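Tire valve stem

A tire valve stem is the short tube through which air enters and leaves a pneumatic tire. It holds a spring-loaded core that opens when pressed by a pump or gauge and closes again under spring force and air pressure. On tubeless tires the stem is fitted to a hole in the wheel rim. On tires with an inner tube it is bonded to the tube.

Types

Snap-in stems have a brass tube inside a rubber body. They are pulled through the rim hole from the inside until a groove in the rubber seats against the metal. They are used on most passenger cars and come in several lengths to suit different wheel covers.

Clamp-in stems have a metal body held by a nut, with rubber washers or grommets sealing the hole. They are used at higher pressures and on wheels that turn at high speed, where a snap-in stem may bend outward. Truck stems are usually of this type and are often bent to bring the opening within reach of an air hose.

Sensor stems carry a tire pressure sensor at the inner end. The sensor may be attached to a clamp-in stem or to a special snap-in stem with a screw fitting.

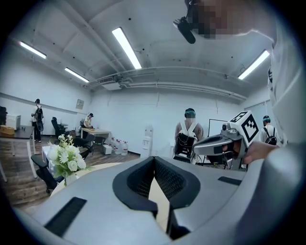 Rubber is the part of a valve stem that ages first. Heat, ozone and road salt harden the surface, and small cracks form near the base, where the stem flexes. Makers use compounds that resist ozone, and the mix is chosen for both sealing and grip, two demands that come up wherever rubber meets another surface, as in the thick black rims around the mesh finger pads of the gripper. A stem that is too soft can creep out of its hole under load, and one that is too hard may not seal on a rough or painted rim.

Valve cores and caps

The core threads into the stem and can be replaced separately. Brass cores with nickel plating are preferred in aluminum stems, as plain brass can corrode in place. The cap keeps out dirt and moisture. Metal caps with a rubber gasket also serve as a second seal.

Service

Snap-in stems are normally replaced whenever a new tire is mounted. Clamp-in stems can be reused if the body is sound, but the grommet, washer, nut and core are renewed as a set. The nut is tightened to the torque given by the maker. A slow leak can be found by brushing soapy water over the core and the base of the stem.

Suppliers

Larix and Ernier sell snap-in stems in bulk bags for tire shops. Mendonça makes clamp-in stems for trucks and farm equipment. Rinum added a line of sensor service kits in 2023, packed 10 to a box.

See also: Wheel weight, Bead seat, Inner tube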